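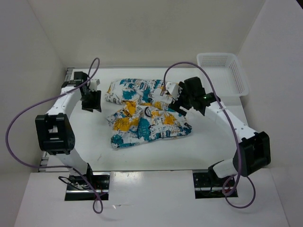
Hi all,

Sorry for the slow answer, I wanted to sit down with the spreadsheet before opening my mouth. Quoting the part I'm replying to:

> We have 2000 left in the equipment line and it has to be committed before
> the end of May. My question to the list is whether we put it toward a
> second two-arm table for the cloth work, or spend it on keeping the one
> we've got alive. Prokis says they can hold their price on a pair of arms
> if we tell them soon. I lean toward the second table but I don't run it
> every day, so talk me out of it if you have to.
> Esben Vigfúsdóttir

Esben, I'm going to try to talk you out of it, or at least halfway out!

I went back over what the first table cost us at Skulavura, and the arms were the easy part. Everybody budgets for arms. What I forgot was all the stuff that isn't an arm: the white panels for three sides, getting the cutouts made in the front edge so the bases could sit down into the table, the rails, the power supplies, and then the cables (so many cables). All of that came to 800 by the time I'd stopped ordering things, and I had it in the plan as "misc." If we take the Prokis price and then add another 800 on top, we're over, and that's before a single spare servo is in the drawer.

And we do need spares. Cloth is harder on the grippers than the blocks were. You get a printed cloth thing bunched up in the middle, both arms reach in for it, and if they disagree about which way to pull, something in the wrist takes the load. I've swapped two servos since we switched over to fabric and the second one came out of Tse's own parts bin, which I'd like to pay back.

The other thing I'd put money on is cable routing. The purple ones are long enough, that's not the trouble, but they arch up over the arms and then hang down in loops past the front edge, and I catch them with my sleeve at least once a session. Proper clips and a couple of guides down the side would be cheap. Gallow has a kit with 17 pieces in it that looks fine to me. Has anyone used it? I don't love that the clips are glued on, but I could be convinced.

So my proposal would be:

Spare servos for both arms, enough that a bad one doesn't stop us for a week.
A second set of grippers, same model, so we can swap the pair and fix the old ones at leisure.
The Gallow clips.
More cloth. We keep running the same few pieces and I'm tired of them. Bags, towels, anything with a busy print, because plain white on a white table is a pain to look at all day.
Whatever's left goes to Tse.

Then we ask for the second table in the next round with a real number for the panels and carpentry, and I'll happily write that bit up myself now that I know where the money goes.

If people still want the second table this time, could we at least ask Prokis whether they'd sell us one arm now and one later at the same price? I haven't asked them. Esben, you have the contact, would you mind?

I'm at the bench until 4 most afternoons if anybody wants to come look at the cables before voting on clips.

Cheers, and thanks for chasing this!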